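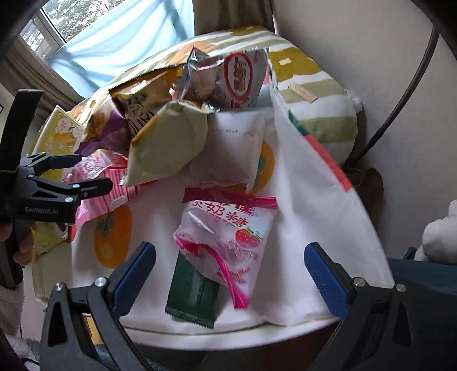
From: durgate-pantry list
Date: Aug 8, 2026
Subject: Re: Shelf order for the fall, and the Savley price change

> The new Savley sheet came in. Their case price on mixed snacks is up
> 11 percent and the minimum order is now 844 dollars. Do we stay with
> them or go back to Vistex? Also, does anyone know if Vistex still
> delivers to Durgate, or do we have to drive out there again?

I called Vistex on this. They do deliver to Durgate, but only on orders of 60 cases or more. Below that it's pickup at the side dock, and the dock closes at noon.

My vote is to split it. Crackers, nuts and the dried fruit can come from Vistex, where we'd clear the 60 cases without trying. The candy and the seaweed I would keep buying from Meng. Their prices haven't moved since January and they let us send back anything short-dated. Savley never did that, and we ate the loss on the rice cakes.

On storage, the back room holds two pallets if the folding chairs go upstairs. Somebody has to move them before the truck comes. I can do it if I have a second person for the stairs.

The budget line is 2,000 dollars through the end of the year. A Vistex order at the minimum plus the usual from Meng leaves enough for one small reorder in the fall. I would not spend that part yet.

Two things I still need from the list:

The key to the side gate. I had it, I gave it back, and it is not on the hook.

A yes or no on the sugar-free items. They sold slowly last time and I'd rather drop them, but I know a few people asked for them.

I'll hold off on calling Vistex back until I hear on both.

Durgate pantry ordering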